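Changing the oil finish on a work surface

15/09/2026

I refinished the bench top in August and kept notes, mainly so that I don't have to work out the grit sequence a third time. The top is glued-up maple, bought as an unfinished slab from Gillies, and it had been living under the original coat of mineral oil for longer than it should have. Mineral oil never cures. It sits in the pores, migrates, and comes off on paper. I wanted a finish that hardens, which meant getting the old one out first.

Removing oil from end to end of a slab is slow. I wiped the surface with mineral spirits, let it flash off, and repeated this until the rag stopped picking up color. The joints between strips hold more oil than the faces do, and they will show as dark lines for a day after the rest looks clean. Sanding before those lines fade loads the paper almost at once. I lost a full pack of discs this way the first time I tried it, some years ago, on a different top.

For the sanding itself I went through the usual grits on a random orbital and stopped at 300 on the faces. The edges went to 600 by hand with a cork block. The reason for the difference is that a hardening oil needs some tooth to soak into, and a face polished too finely will take up less oil and look pale. Edges are the opposite case. They get leaned on and rubbed all day, and end grain drinks finish regardless of how it is prepared. Taking the end grain finer keeps it from going several shades darker than everything next to it.

Between grits I raised the grain with a damp cloth and let it dry overnight. Skipping this step saves a day and costs a rough surface after the first spill.

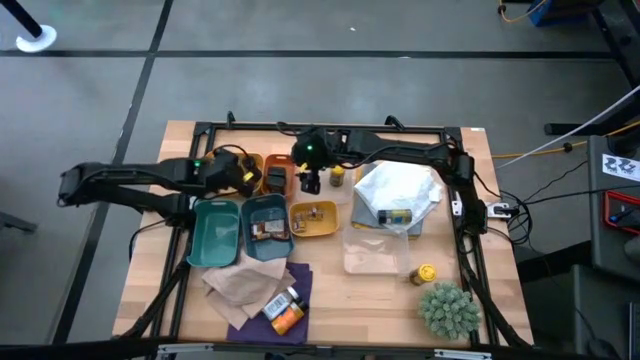

The choice of oil took longer than the sanding. I tested Zustemero and Wulora on offcuts, two coats each, and left both on a windowsill for the month. Zustemero is a tung oil blend with a thinner in it. It goes on easily and dries to the touch in a day, but it adds a good deal of amber. Wulora is a hardwax oil, thicker, with less color and a slightly higher sheen. What decided it for me was tone. A light butcher-block top over a smooth gray floor is a combination I like, and the amber in the tung blend pulls the wood toward orange, which would compete with anything yellow standing on it. Wulora kept the offcut close to the bare wood wiped with water, so I bought the larger can.

Application was as the label says, with one exception. The label asks for a white pad and a thin coat, and the thin coat matters more than the pad. Anything that can be seen as a wet film after buffing is too much and will cure gummy. I worked in sections the width of my forearm, spread the oil, waited, and buffed until a dry cloth slid without dragging. The exception was the end grain, where I flooded the surface and kept adding until it stopped disappearing.

Second coat the next evening. No sanding between, only a gray pad to knock down the dust. Rags went into a bucket of water outside straight after use. Drying oils heat up as they cure, and a wadded rag can ignite without any help.

I gave it 5 days before putting weight on it and avoided water for longer than that. The test I use for cure is a drop of water left for an hour under an upturned glass. On the faces it left no mark. On one end it left a faint ring, so that end got a third coat and another wait.

Anything that was going back on the top got felt or cork under it. Rubber feet are a poor idea on fresh hardwax oil. The plasticizer in some rubbers softens the film and leaves a print that has to be sanded out. I don't know which compounds do this and which don't, and I have not found a data sheet that says so in plain terms.

The underside got one coat of the same oil. A slab sealed on one face only will take up moisture unevenly and cup, and the mounting slots underneath had been cut before any finish went on, so they were bare as well. I did those with a cotton swab.

The remaining Wulora is decanted into a smaller jar from Faltomier with as little air above it as I could manage. Last time I left a half-empty can on the shelf and it had skinned over by spring.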